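Home Products Archive Subscribe Contact

Wallcovering Notes: Paste Coverage and Seam Failure
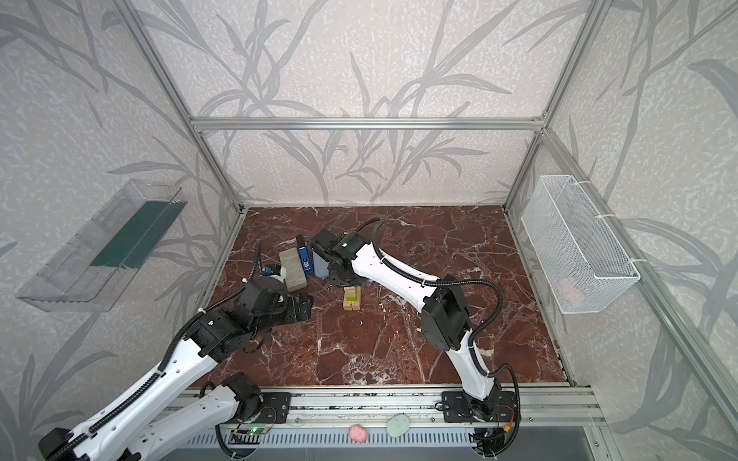

Open seams on non-woven paper

Andwood has revised its application sheet for printed non-woven wallcoverings. The change follows seam complaints collected in May, most of them from dry, heated interiors. Jacqueline Lacroix reviewed the returns and found low paste coverage at the edges in the majority of cases.

Paste now goes on the wall, 2 inches past the width of the strip. Mix 750 grams of Dakano powder per bucket and let it stand until smooth. Do not thin it to extend the batch.

Leaf and grass patterns with a long repeat should be cut from consecutive rolls. Check the batch number on each label before opening. Shade differences reported after hanging are not covered.

Roll seams lightly. Heavy pressure forces paste out of the joint and leaves a shiny line on matte inks.

The revised sheet is number 482 and replaces 500. Trade accounts can request printed copies from Gwenaël Maillard.

14 shares 2 comments

© Andwood. Contact the trade desk. Back to top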